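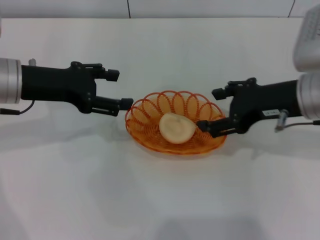
Coiled wire bread basket: cleaning and rim repair
Kitchenware > Wire and metal goods

galvo_393
Posted February 21, 2024

I have an oval basket in orange coated wire, looped rim, tight coil base. It was sold under the Lencho name in December. Two questions.

1. Flour and crumbs collect between the coils at the base. A dish brush pushes them further in. What gets them out without marking the coating?

2. One rim loop has been bent outward and stands proud of the others. Can it be pushed back cold, or will the coating crack at the bend?

I use it for rolls, and for potatoes when there are no rolls.

tinsnip
Reply 1

For the base: turn it upside down and tap the rim on a folded towel, then use a dry pastry brush from the underside. Always dry first. Once flour gets wet in there it turns to paste and you will be at it with a toothpick.

For the loop: by hand, slowly, with both thumbs. No pliers. If you must use pliers, wrap the jaws in masking tape.

Marrowfat
Reply 2

I disagree with dry first. I soak mine in lukewarm water with a drop of dish soap for 4 hours and rinse it under the sprayer. No paste. The paste comes from people who wet it for a minute and stop.

Also, potatoes and bread should not share a basket. Soil gets into the coils and stays there. Line it or use a second one.

tinsnip
Reply 3

Four hours is a long time for a coated wire with cut ends. Water gets under the coating at the ends and the core rusts where you can't see it. I had a Zeltel fruit bowl go that way. The coating looked fine until it split.

galvo_393
Reply 4

The potatoes are washed before they go in. Noted on the liner.

I checked for cut ends. The rim is a row of overlapping loops standing up from the edge.

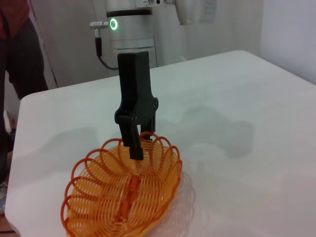
The inner coils are packed much tighter than the rim, with a seam running lengthwise down the center. Most of the crumbs end up along that seam. I found no exposed end on the rim, but I can't see into the seam well enough to rule one out there.

Marrowfat
Reply 5

Then the seam is the place to watch. I would still soak it, but shorten it to 20 minutes if that worries you. Dry it upside down on a rack.

ovenside
Reply 6

Check the label for a model number. The Lencho 3505 has a plastic coating over steel and should be hand washed only. The Irnis version looks nearly the same, but mine came with a sheet saying dishwasher safe on the top rack. I have run it through every week and the color has not changed.

On the bent loop, warm the wire first. Hold it in hot tap water for 3 minutes and then bend. Cold coating is stiff and whitens at the bend.

tinsnip
Reply 7

Agreed on warming it. I withdraw "cold" if I implied it. Still no soak from me.

galvo_393
Reply 8

The label is gone, so I will treat it as hand wash only. Tapping and dry brushing from the underside cleared most of the seam. The loop went back after warming, with slight whitening on the inside of the curve. I am leaving the soak for now.

Does anyone know of an oval liner that fits? The Plurnesar ones I found are all round.

Marrowfat
Reply 9

Cut one from a cotton napkin. Trace the base on paper, add an inch all the way around, and hem it.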